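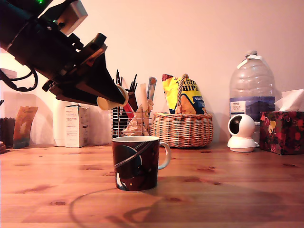 Is the Flesell tea infuser worth it over a cheap mesh ball?

If you drink loose leaf every day, get it. If it's once a fortnight, the mesh ball is fine, keep your money.

Right. Quick review, written between jobs. Posted 3/7/23, will update if it rusts.

Bought the Flesell basket infuser from the kitchen shop in Odcombe after my third mesh ball came apart in the sink. Deep basket, two fold-out handles, a lid that doubles as a drip tray. Was going to get the Derkeo one but they only had it in rose gold. No thanks.

First impressions – heavier than I thought. Box was mostly cardboard, good. Instructions in five languages, all of them telling me to put tea in it. Washed it, used it straight away.

The good bits. Leaves have room. With the ball you'd get a tight little wad in the middle that never coloured the water propely, and you'd end up using more tea to make up for it. Same spoonful of the Jia oolong in the basket tastes like a different tea. Second steep still decent, third one a bit thin but drinkable.

Holes are fine enough for most things. Rooibos gets through, a sprinkle in the bottom, same as every strainer I've ever owned. Big leaf greens, no trouble. Breakfast blend leaves a bit of dust if you buy the cheap stuff, which I do.

Mug fit matters more than the box lets on. The handles sit on the rim, so a narrow mug is fine and a big soup mug is not. Mine holds 314 mL by the measuring jug and the basket hangs nearly to the bottom, so even a half cup works. Tried it in a 600 mL teapot too. Fell in. Fished it out with a fork.

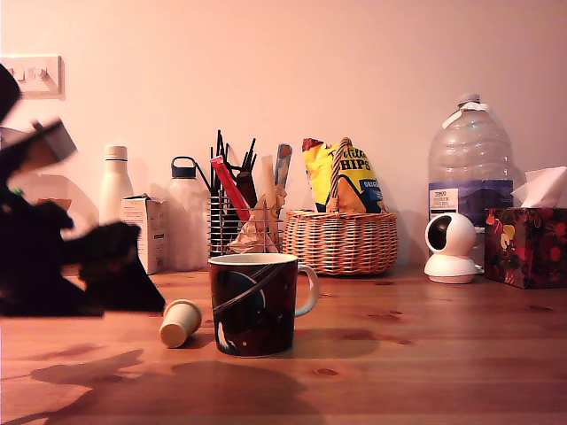 Planet mug, white handle.

The not so good. Handles get hot. Not warm, hot. I use a tea towel and I still forget. The lid is a loose fit and slides about if you carry the cup down the hall. And tea stains the steel quicker than you'd think, brown ring around the top inside a week. Bicarb and an old toothbrush sorts it, two minutes, but the box says "stain resistant" and I wouldn't have put that on there myself.

Dishwasher – says top rack. Did it a few times, came out with water spots and one bit of leaf baked on like cement. Hand wash is easier. Tap the leaves into the compost, rinse from the outside in, leave it upside down on the rack.

Compared to the Derkeo, which I've used at work: Derkeo has a silicone collar so no burnt fingers, but the basket is shallower and the collar hangs onto the smell of peppermint forever. If you only drink peppermint, go for it.

Had mine since November so it's had a fair go. No bent handles, no rust so far, seam down the side still tight. The colour has dulled a bit. I have 253 grams of that oolong left in the tin and no plans to go back to the ball.

Four stars. Would be 5 with cooler handles. Oh and they sell the lid seperately if you lose it, ask at the counter, it's not on the shelf.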